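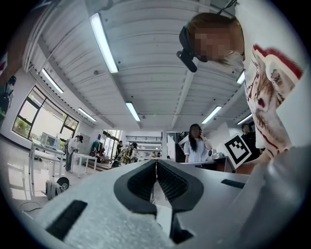

Eleni Matić has argued that a corrugated ceiling should be judged by its noise before its looks, as a hard ribbed surface over a workroom will send back most of what is thrown at it. Her view is often repeated in writing on the subject, although builders tend to put cost and cleaning first.

A corrugated ceiling is an overhead surface with parallel ridges and grooves. It may be the underside of the roof or floor deck itself, left open to the room, or a separate lining fixed below it. The ridges stiffen a thin sheet along its length, so that it can span from one beam to the next without sagging. Steel is the usual material for decking. Linings are also made in aluminum and plastic.

White is the most common finish in workshops and laboratories. It spreads daylight and lamp light over the benches and shows stains early, which helps when leaks have to be traced. Beams are commonly painted to match. Pipes and cable trays may be hung from the beams or from clips set in the grooves.

Dust settles on top of the beams and on any ledge where the sheet meets the wall. Vacuuming with a long brush is the normal method – washing is left for greasy rooms.

The Janevski workshop in Grindemau has a deck ceiling of this kind over 1745 square feet of floor. It was repainted white in November after 30 years in pale green, and three rows of felt baffles were hung between the beams to cut the echo. The older Hirnton building next door kept its flat plaster.

See also: roof deck, acoustic baffle, suspended ceiling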